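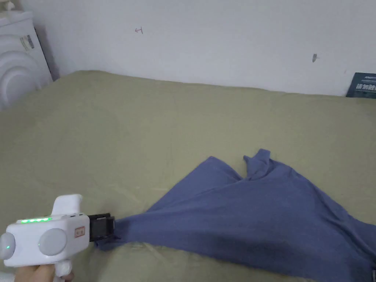 Kristýna Kollár wrote that she leveled her Garnomov dehumidifier twice before she noticed the rear feet were still screwed all the way in. Check them before step 1.

4. First-time setup

4.1 Placing the unit

1. Stand the unit upright and leave it for 2 hours before plugging it in.
2. Turn each rear foot counterclockwise until it touches the floor.
3. Leave 40 cm of free space on the side with the air outlet.
4. Close windows and outside doors.

CAUTION: Do not use an extension cord. Do not run the unit on its side.

4.2 Fitting the tank

1. Pull the tank straight out by the recessed grip.
2. Take out the foam block under the float. The float must move up and down freely.
3. Slide the tank back until it clicks. The red tank light goes off.

Note: If the light stays on, take the tank out and check that the lid is pressed down at both corners.

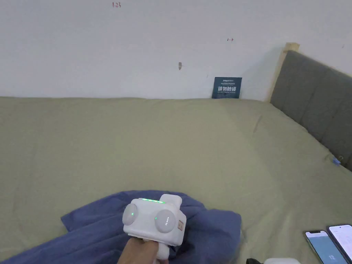 Can the unit run overnight with the tank fitted?
It can. The compressor stops when the tank is full and starts again after you empty it and put it back.

4.3 Using the drain hose (optional)

1. Unplug the unit.
2. Remove the rubber cap at the back and keep it.
3. Push the hose onto the outlet and tighten the clip.
4. Run the hose downhill to a floor drain. Any rise in the hose sends water back into the tank.

CAUTION: Empty the hose if the room may fall below freezing.

4.4 Setting the humidity

1. Press POWER, then MODE until AUTO is lit.
2. Press the arrows to choose a level. The factory setting is 50%.
3. Wait for the display to stop blinking.

The fan keeps running for a few minutes after the set level is reached. 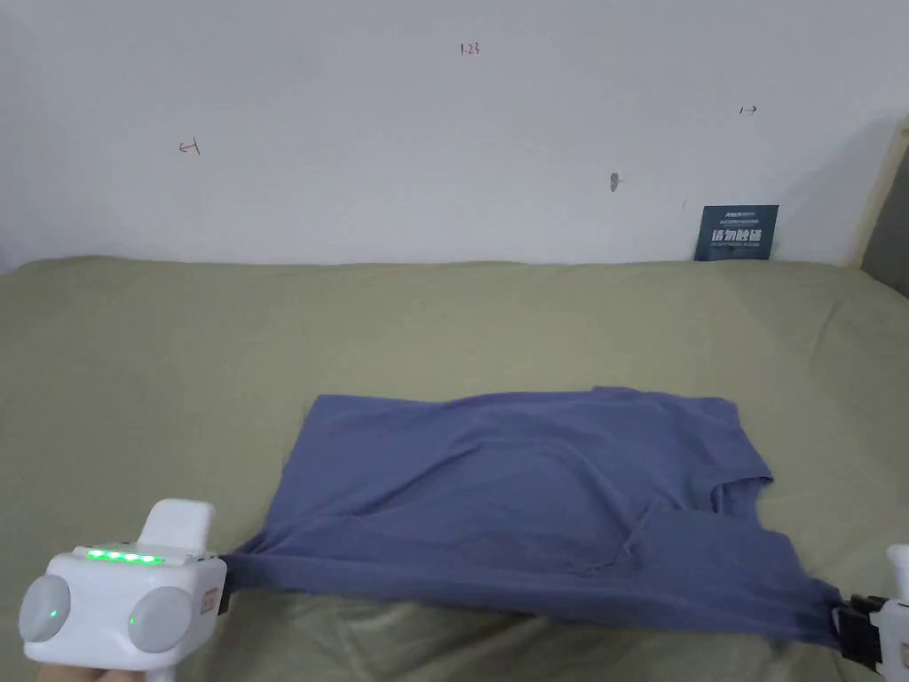 How often should the air filter be cleaned?
Every two weeks in daily use. Rinse it in lukewarm water and let it dry fully before refitting.

For a replacement filter, order part 2338. See section 5 for storage.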